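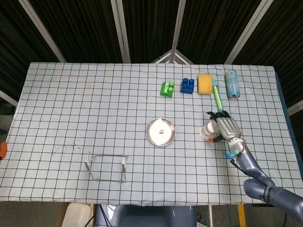
Home Chapters Glossary Answers Index
Saturday, April 27, 2024 — by the Risach course team
11 min read

Chapter 2
Clearing a Table

Start with a table. Any table with things on it, the kitchen one if you have it to yourself. Most people, asked to clear it, pick up whatever is closest and walk off with it. Then come back. Then stand there holding a sponge.

This chapter is about the minute before you pick anything up. Sorting by eye first, hands second. Chapter 1 dealt with shelves and cupboards, where things stay put. Tables are different. Tables collect. A toy block, a paper cup, a drink can, a wire rack from who knows which appliance, one die out of a board game. None of it belongs together and all of it ended up within reach of the same chair.

You will need for this chapter: a table, a cloth with a printed grid if you can get one (plain is fine, the grid just helps with spacing), and a mixed lot of small household things. The Flovow starter list is in the appendix, page 346. Don't buy anything. Use what's in the drawers.

2.1 What goes where

Four groups will cover nearly everything.

Throwaways — paper cups, wrappers, anything used once. Cans go here too unless your building takes them separately. Check. Rules change from town to town and the sign by the bins is usually out of date.

Goes back to a room. Toy blocks to the toy box, dice to the game they came from. Loose dice are the worst of these. They are small, they roll, and a game missing one gets put away and not played again.

Goes to the sink. Plates, racks, anything metal that touches food. Sponges live here as well, even clean ones.

Don't know. Every table has a few. Pens and tools with caps, a part that came off of something. Leave them till last. If you stop to figure out each one you will still be there at dinner.

Bouazza's older scheme used seven groups, and some classrooms still teach it. It works well on paper. In a kitchen people forget the last three and make a pile called "other," so we cut it down.

2.2 Containers first

A shallow plate is already a tray. A cup is a cup, but it also holds small stuff while you move it. So before carrying anything, look for what can carry. Put the die on the plate. Put the blocks in a bowl, if there is one. One trip with a full plate beats five with a full hand.

Two warnings. Light things on smooth metal slide, so keep the plate level and don't stack it. And paper cups crush. Hold one too tight around the middle and the mouth folds in, too loose and it drops. Somewhere near the rim, where it's stiffer, is ususally best. Lay it on its side and it will roll, so set it down last or stand it up.

Cans roll as well. Turn a can so it can't head for the edge, or stand it on its end. Same for anything round and long.

2.3 Flat, tall, awkward

Sponges, plates: flat. They stay where you put them. Cans standing up: tall, they tip. Wire racks: awkward, and they get their own paragraph.

A rack is mostly air. It takes up the space of a book and weighs next to nothing, and its hooks catch on cloth. Drag one across a tablecloth and the cloth comes with it, then the can, then the rest. Lift straight up, clear the surface, then move sideways. In the Trerneo exercises at the end of the chapter this is the step most often skipped. Of 1,998 student sheets returned last August, the box for "lifted before moving" was the one most commonly left blank. Could be they did it and forgot the box. We doubt it.

2.4 The cloth itself

Last thing off, and only when the table is bare. Specks and crumbs don't get brushed on the floor. Fold the four corners to the middle, carry the bundle outside or to the bin, shake. Pale cloths show every smudge — annoying, but useful, you see what needs washing.

If the cloth stays on, spot clean. Damp sponge, dab, don't rub. Printed lines can fade with hard scrubbing, especialy on cheap cloth.

Before you go on

Set up a table with a mixed lot as above. Look at it, hands behind your back, and say out loud which group each thing belongs in. Then clear it in as few trips as you can. Write down the trips. Do it again tomorrow with different things, same table.

Keep both sheets, section 2.5 uses them.

Previous Next Back to contents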